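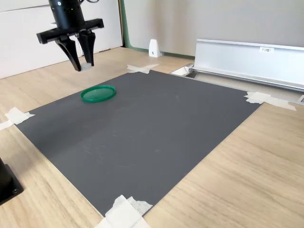 Figure 2. The gripper open over the taped mat, with the green lid used as the pick target.

3.2 Getting the arm to pick up something flat

I thought the lid would be the easy one. It's light, it's round, it has a raised rim you could hook a fingernail under, and I'd already had the Mevia arm moving blocks around my bench at Ambrose (our shared workshop) for most of the spring. So I put it down for the first session in August expecting to be done by dinner. Ha!

The trouble is mostly height. A block forgives you if the fingers come in a little high, and a lid doesn't – you close on air, or you come in low and push the mat. My first mat slid all over the place, so I taped this one down at the corners with white masking tape, as Figure 2 shows. It's ugly and I keep meaning to cut proper clips, but it held for the whole run and I got attached to it.

I drove the arm by hand with the Roteo controller and saved every attempt, good or bad, until I had almost 2,000 of them. Then I trained the small policy from Section 2 on the lot and let it try on its own. It got the lid off the mat in 79 percent of the test runs, with the start position changed each time. Most of the misses were the fingers skating over the rim, and a few were the lid tipping up and getting away at the last second (very annoying to watch at midnight).

I also tried the Tindham fingertips, which are softer, on 2 evenings. They gripped the rim better but bent on the way down, and I'd have had to redo the height settings, so all the numbers in the next section are for the stock fingers.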